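Section 9. Recording Two-Handed Folding Episodes with Flurnik Grippers

This section covers our favorite part of the method: teaching a two-arm policy to handle clothes in ordinary bedrooms, with no robot on site. In our trials, policies trained this way carried over to homes they had never seen, and we're still excited about it!

Before you start

1. Wipe both lenses and check that the label on each housing can be read.
2. Pair the left and right grippers in Grivodon. Wait for the sync tone.
3. Close both sets of fingers fully, then open them. This sets the zero width.

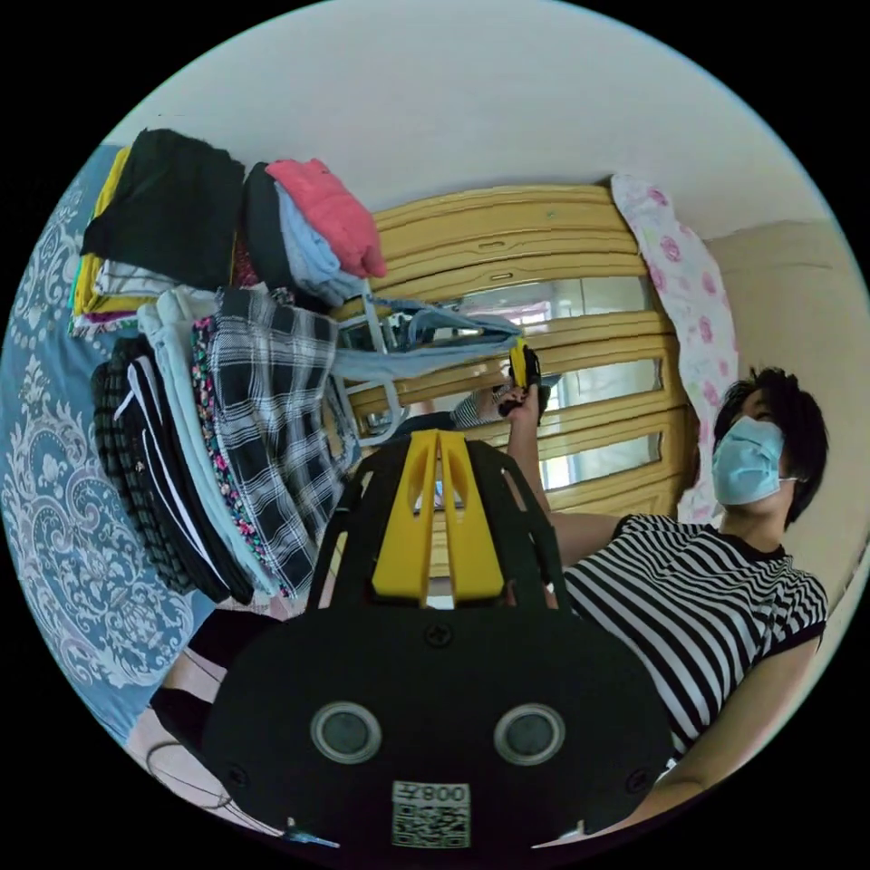

Keep garments varied. Mixed fabrics and colors teach the policy far more than a drawer of matching T-shirts — and the folding is more fun, too.

CAUTION: Do not walk with a gripper while its cable is loose around your feet.

Recording

4. Stand where both hands can reach the garment without crossing.
5. Press record and hold still until tracking locks.
6. Fold at your normal pace. If you fumble a corner, fix it and keep going — recoveries are wonderful training data.
7. Set the garment down, open the fingers and stop.

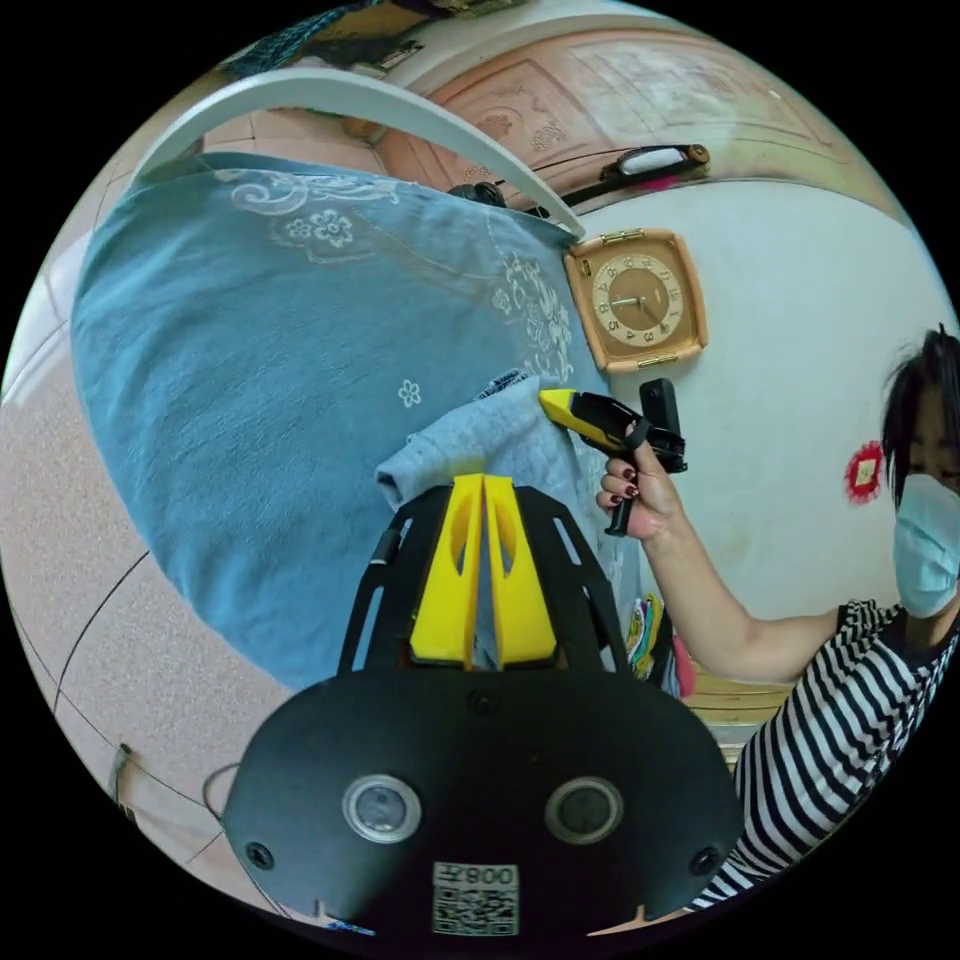
Figure 9-2. Folded light-blue garment on the bed, with the second gripper at its corner.

NOTE: Aim for 100 episodes per home. Our first model to finish a full fold used episodes from 35 homes.

Checking the session

8. Replay one episode from each gripper. The two tracks should line up from start to finish.
9. If you see error 2201, repeat step 2 and record that episode again. 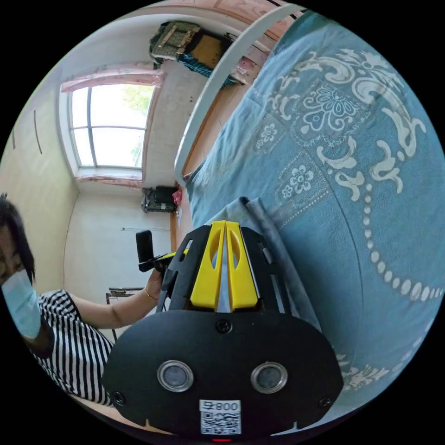
Xiomara Delacroix wrote back that slowing down for the last fold hurt her results, and that her policy learned to hesitate there too. She now records the whole fold at one speed.

We've seen the same effect, so please keep step 6 in mind right through to the end of an episode.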